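Spielmatte Womorness, groß, weiß mit buntem Druck

Artikelnummer 869
Hersteller: Brencombe
Preis: 48 Euro, Versand kommt dazu

Die Womorness ist eine große Spielmatte für das Kinderzimmer oder für das Wohnzimmer. Der Grund ist weiß, darauf sind Tiere und Pflanzen im Stil von einem Bilderbuch gedruckt. Die Zeichnungen hat Malou Kvaran für uns gemacht. Sie wollte, dass zwischen den Figuren viel freie Fläche bleibt, damit die Kinder dort ihre eigenen Sachen aufstellen können.

Viele Kunden benutzen die Matte auch als saubere Unterlage, wenn sie am Boden die Wäsche zusammenlegen. Dafür ist sie gut geeignet, weil man Stapel nebeneinander legen kann und der Boden darunter nicht stört.

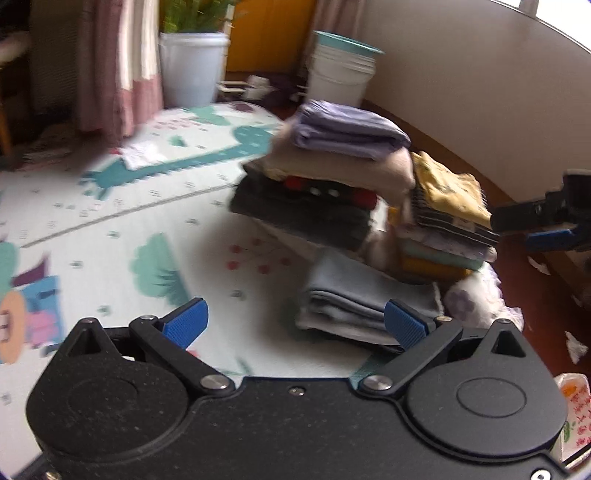

Kann ich die Matte in der Waschmaschine waschen?

Bitte waschen Sie die Matte nur mit der Hand, mit einem feuchten Tuch und etwas milder Seife. In der Maschine bekommt das Material Falten, die nicht mehr herausgehen.

Nach dem Auspacken hat die Matte noch eine Spannung vom Rollen. Legen Sie sie mit dem Druck nach oben aus und beschweren Sie die Ecken über Nacht mit Büchern. Auf Böden mit Fußbodenheizung darf sie liegen bleiben. Nicht geeignet ist sie für den Balkon, die Farben werden in der Sonne blasser.

Zum Aufbewahren rollt man die Matte locker und stellt sie aufrecht in den Schrank. Eine passende Hülle mit Tragegurt finden Sie unter der Artikelnummer 696, den kleinen Läufer Ravn im gleichen Stil unter 281.

Rücksendungen sind möglich, solange die Matte nicht benutzt ist. Bei Fragen zur Lieferung schreiben Sie bitte an Bergþóra Thoroddsen, sie antwortet auf Deutsch oder Englisch. Die nächste Lieferung von Brencombe erwarten wir im September.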